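Home | Visits | Makers | Archive | Contact

Print this page | E-mail this to a friend

Open day at Morais, 11th June

Quick notes before I lose them. Got there at the tail end of the morning rush, parking full, walked from the Kileck lot. Two floors open this year, textiles down, tableware up. Entry free, the catalog is 12 dollars. Didn't buy it.

Downstairs first. Tomás Teixeira doing the talk on printed cloth, fast talker, good. Said the deer pattern took 177 test prints before the color settled. Most of the room wanted the blue version. Not me. Pink one is the keeper, esp. laid out on a proper table with food on it, you get teh scale of the print then. On a roll it looks like nothing.
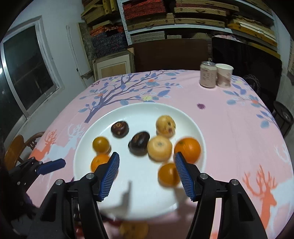

Fruit plate on the pink deer cloth: oranges, Asian pears, chestnuts.

Big tree print, purple-blue branches, little orange and yellow flowers in among the leaves. The orange deer pick up the oranges nicely. Plain white plate was the right call, anything patterned would have been a mess on that.

Asked about washing. Cold, line dry, iron on the back. Samples from April have been through the machine 80 times, they say, and the one I handled was still soft. Price not fixed yet.

Upstairs: Sukero bowls, heavy, nice glaze, too dear. Jindness had the napkins, same ones as last year I think. Coffee line was awful so skipped it.

Would go again but earlier. Bring cash, the card reader was down in the shop and they were writing reciepts by hand.

Print this page | E-mail this to a friend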